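Tươi Khổng
03/07/2026

Thread on what changed in our teleop setup at Flincombe over the winter. Mostly notes to myself, but two people asked.

1/ We used to teach by hand: put the arm in gravity comp, grab it near the wrist, walk it through the task. Fine for coarse moves. Poor for anything with a grasp, as your own hand ends up in the wrist view and the policy learns from it.

2/ Since January all demos go through the leader arm. Operator sits at the side bench and never touches the follower. Logging code is still Grotlow, with two patches.
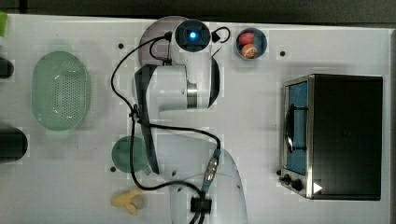

3/ Remote demos fail in their own way. The operator loses feel, so contact gets learned by eye. Pushing on a door handle with no force feedback takes practice, and new operators press too hard. Cable slack matters more too: the black cables loop wide to the left of the wrist camera, and I want that much slack before any reach toward the toaster oven. A tight cable pulls on the wrist joint, and the pull goes into the data.

4/ Numbers. 16 demos per task by hand, 11 usable. By remote we log faster and throw out fewer, but the first 10 from any new operator go in a separate folder and stay out of training.

5/ Do not average the two sources. The hand-guided runs are slower and pause in odd places. Mixed training gave us an arm that stopped halfway to the bowl and waited.

6/ Target is 1,000 remote demos before we retrain. Ķēniņš wants to start sooner. I would wait.

7/ Config for the leader arm is in the Clornley repo, under teleop. Joint limits are set low on purpose, so read the comments before you raise them.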